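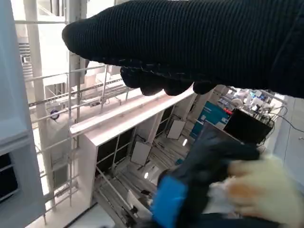

Wear and Heat Retention in Knitted Work Gloves
Materials Testing Project, Term Report
Mirko Fabbri

1. Background

The packing hall at Flosthorpe issues knitted gloves to staff who handle chilled goods. Two types are in stock. The Prernard glove is an acrylic rib knit with no coating. The Dirkness glove uses the same yarn weight but adds 20 percent wool. The hall replaces both types on the same schedule, and the supply office asked whether that schedule makes sense. This report covers abrasion and heat loss. Grip was left out after the first week, when the friction sled gave readings that could not be repeated.

2. Method

Samples were cut from the palm and the back of unused gloves. All samples sat in the conditioning cabinet overnight before testing. Mass was taken before and after each run.

Abrasion was measured on the rotary tester in the lower lab with the medium wheel. A run ended at the first broken yarn, checked under the bench magnifier at fixed stops. The tester was set up for woven cloth, and knit tends to creep under the clamp ring. A rubber gasket cut from sheet stock fixed most of this. Two palm samples still slipped and were thrown out.

For heat loss, a sealed aluminum bottle was filled with 217 g of warm water and fitted inside the glove. A probe through the cap logged temperature until the water reached the end point. The time was recorded in seconds. The bottle does not fill the fingers, so the figures compare one glove with the other and should not be read as values for a hand.

3. Results

Prernard palm samples reached first yarn break at a mean of 502 cycles. Dirkness palm samples reached 700. Back samples followed the same order, but the spread was wide enough that the difference is not claimed here.

Mass loss was close to even for both gloves up to the break point. After that the Prernard samples shed quickly -- the ribs opened along the wale and the hole grew at each stop. Dirkness samples felted slightly on the surface first, and the holes stayed small.

In the bottle test the Dirkness glove held temperature 109 seconds longer than the Prernard. Repeating the test with a fan running reduced the gap but did not reverse it.

4. Discussion

The abrasion result agrees with the general account in the Sorrentino course notes, where felting is given as a cause of slower yarn failure in wool blends. Fiber content was taken from the label and was not checked. Washing was not tested either, and this is the main gap. The gloves at Flosthorpe are laundered every Monday, and a wool blend may shrink before it wears through.

5. Recommendation

Keep the present schedule for the Prernard glove. Extend it for the Dirkness glove only after a wash trial on whole gloves, with cuff and finger length measured before and after.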